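Korkum pull-down whiteboard and projection surface: two months in our back room

2 April 2025

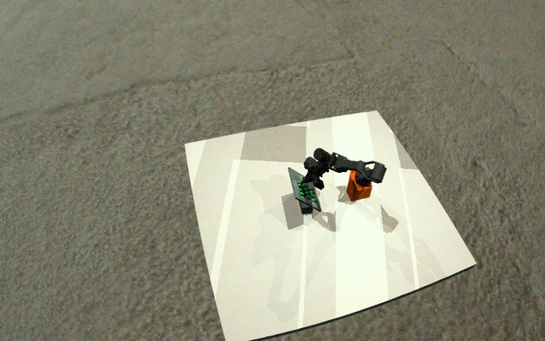 Can you really write on it with ordinary dry-wipe pens and then project on the same surface?

It takes both, but the projected picture is the weaker half of the bargain. Pens wipe off fine if you do it the same day, and a film looks perfectly watchable with the lights down, though there's a soft bright patch in the middle where the projector lamp bounces back at you.

I bought the Korkum in February after years of throwing slides onto a painted wall. We use the back room for a bit of everything — I teach evening bookkeeping in there, the family takes it over for films, and every so often a neighbour borrows it for a meeting. I wanted one thing on the wall that could cope with all of that, and I didn't want to pay for a motorised screen that needed an electrician.

Fitting it was easier than I'd feared. You get two brackets, a bag of screws and a paper template, and the case hooks over the top of the brackets with a satisfying clunk. The wall plugs in the bag were rubbish (soft, and one split as soon as I looked at it) so I used my own. Get a second person for the lifting bit. I tried it alone first and ended up stuck on a stepladder with the case resting on my head, shouting for help!

Now, the pull cord. You tug it, the sheet comes down, you let it up a touch and it locks. At least that's the idea. For the first fortnight I'd say mine locked when it felt like it. There's a knack to it — a slow pull, a pause, then let go gently — and I've got that now, but anyone else who uses the room still has a fight with it. My old Lovow screen had a much nicer catch and cost less, so I do think Korkum could have done better.

The sheet itself hangs very well. There's a weighted bar along the bottom and little tension cords down both sides, and after two months I can't see any waves in it even with the radiator on underneath. Writing on it feels odd to begin with because there's some give, a bit like writing on a tablecloth that's been pulled tight. If you press hard it swings back and taps the wall. I stuck two felt pads behind the bottom bar and that sorted it.

Pens: black and blue come off with a dry cloth. Red is a pain. I left some red figures up overnight after a class on VAT returns and they needed spray and quite a lot of rubbing, and I can still find the ghost of a decimal point if I go looking for it. Green I haven't tried. Don't use the cheap pens from the bottom of the drawer, whatever colour they are.

Projecting is where you notice the compromise. My projector is an old Hamada, nothing special, and it sits on a shelf 15 feet back. Text is crisp right to the corners, spreadsheets are easy to read from the last row, and I can circle a number on the projected page with a pen, which my students love and which I'd now hate to be without. Films are more of a mixed bag. The writing surface has a slight sheen and on dark scenes you get that bright patch I mentioned. Tilting the projector and using the keystone setting moved it lower down, where it bothers me less. If films are your main thing then buy a proper matt screen and forget about the pens.

Sound is another matter, and not the Korkum's fault, but I'll mention it as I was asked last time. I have a pair of Praline speakers on the side shelves, and the sheet does rattle very slightly against its bar when there's a lot of bass. Turning the bass down cured it.

Other odds and ends. The case is plain white and fairly chunky, so it won't vanish into your ceiling. The sheet smelt strongly of new shower curtain for 20 days or so (I was keeping track, my other half was complaining). The instructions are one folded page with drawings so tiny I had to photograph them and zoom in. I rang the helpline about the cord and was on hold for 22 minutes, but the woman who answered knew exactly what was wrong and talked me through it, so fair play to them.

Would I buy it again? For the classes, yes, like a shot. For films I'd be tempted to keep the Lovow up as well and have one hanging in front of the other, and I've been told at home that this is not happening.

Four stars from me. It would be four and a half with a decent catch.

Recent reviews
Lovow tripod screen, one year on
Hamada ceiling mount for small projectors
Praline bookshelf speakers
Dry-wipe pens: which ones wipe off?
Blackout blinds for a bright back room
Long HDMI cables and where to hide them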